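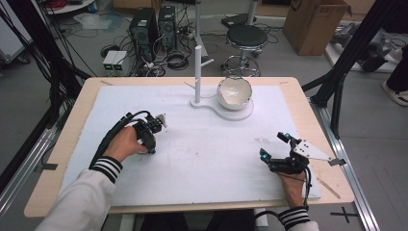
How many takes of one task do we need before the set is any use for training?

More than the 200 Sketico asked for, and I don't think the number is the main thing. Two hundred takes with the stand in one place and the bowl in one place teach the arm one place. I'd take fewer if the starts were spread out properly.

Tuesday, a.m. Mug stand and bowl, handheld grippers, both hands.

Clem McAlister wants the notebook kept up per session again, so I'm putting down what I think along with what we did. Target for this task is 600 kept takes. Running total across all the table tasks is 1,397, a figure that gets quoted upstairs as though every one of them was good. I went back through a batch of the old ones last week and would throw out a fair share. Long pauses at the start, operator clearly deciding what to do next. A model trained on that learns to hesitate. We've seen it do so on the Heltach arm and blamed the arm.

Setup: white foam board on the birch table, white stand, white bowl. I have complained about this before. White on white on white is fine if we want to find out how bad the depth gets on a glossy bowl, and silly if we want a first policy that works. Clem's view is that the Plerodside kitchen has white counters and we may as well suffer now. Fair, but Plerodside also has windows, and we have ceiling lights that never change. Same argument as in September, same outcome.

Start poses. The sheet says "vary the object pose." That's all it says. What people do in practice is set the bowl down wherever the hand naturally drops it, so you get a tight cluster on the right and hardly anything on the left. I'd like a printed list of start positions, shuffled, read out by whoever is on the keyboard. Costs a few seconds a take. Tried it for 47 takes this morning and the operator hated it, which I count as mild evidence that it was doing something.

Two hands: I'm still not convinced. The left gripper is supposed to steady the base while the right one works. In playback, half the time it hovers and does nothing useful. The learner has no way of telling hovering from helping. Either we write down when the left hand must touch, or we collect this one single-handed and save two-handed work for a task that needs it.

Cables. Keep slack on both sides before starting. If a cable pulls during a reach the wrist rotates to make up for it, and that rotation ends up in the data looking deliberate. Stop and redo, please, don't finish the take and hope.

Dwivedi filter: the automatic one that scores takes for smoothness. I don't trust it. It likes slow takes. It passed a take where the gripper closed on air, very smoothly, and rejected two where the operator missed, corrected and finished. I want the corrections. They're the only part of the set that shows the arm what to do after a mistake. For now I'm keeping everything it rejects in a separate folder and checking by hand.

To do:
Print start list, left half of board weighted up.
Ask Clem whether failures followed by recovery count toward the 600. If not, who decided.
Hold back one full session for testing. A session, not random takes from all of them, otherwise the score is flattering and means very little.
Try a dark mat under the stand for one block and compare.

p.m. Clem says recoveries count. No answer yet on the mat. Left hand question put off until there's a trained run to look at, and I expect the run to look fine on our table.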